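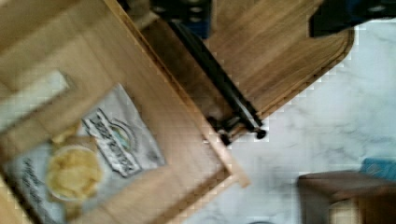

Hirside Wrist Camera Kit for Haltgate Tabletop Cells
Setup, care and replacement parts

The Hirside wrist camera kit mounts a compact color camera behind the gripper of a Haltgate tabletop arm. It is supplied for cells that handle household items, packaged food and kitchenware on a fixed countertop. The kit fits the standard and long-finger grippers. It does not fit the vacuum head.

In the box
Camera module with fixed lens
Clamp bracket, two halves
Four M3 screws and one spare
Signal cable, 135 cm
Three cable ties, reusable
Calibration card

Mounting
Power down the arm and engage the brake before removing the wrist cover. Fit the lower bracket half first, with the notch toward the gripper. Seat the camera, add the upper half and tighten the screws in a cross pattern until the gap closes evenly. Do not use thread lock on the bracket screws. Run the cable along the outside of the forearm and leave enough slack for a full wrist turn in both directions. A tight cable pulls the camera off its angle over time and is the usual cause of a failed alignment check.

Exposure and motion blur
The module ships in automatic exposure. In dim cells the shutter stays open longer and frames taken during wrist travel will smear, to the point where print on packaging cannot be read. Set the shutter by hand if labels matter to the task. Raise the light level before raising the gain. Glossy bags and pale countertops can push automatic exposure in the other direction, so check the setting with the usual items in place.

If edges in the recorded video show blocks or stair steps while the arm is still, the cause is compression. Select the higher bit rate in the Cullinane controller under Camera, Stream.

Alignment check
1. Home the arm.
2. Place the calibration card flat on the work surface.
3. Run Check Alignment from the controller.
4. If the result is above 13 pixels, loosen the bracket, reseat the camera and run the check again.

Repeat the check after any collision stop, gripper change or cable replacement.

Cleaning
Wipe the lens with a dry microfiber cloth at the start of each shift. For grease or salt film, dampen the cloth with lens cleaner. Do not spray the module. Crumbs collect between the bracket halves and should be brushed out weekly with the arm powered down.

Service intervals
Inspect cable and connector: every 2,000 operating hours
Replace cable: every 3,000 operating hours
Replace bracket screws: at each cable change

A cable with a visible kink, or one that drops the stream at the same wrist angle each time, should be replaced early. Splices are not supported.

Compatibility
Requires a Cullinane controller with the camera port fitted. Older controllers need the Jondimden adapter board, sold separately.

Replacement cables, bracket sets and calibration cards are stocked individually. Lens assemblies are not field replaceable; return the complete module for repair.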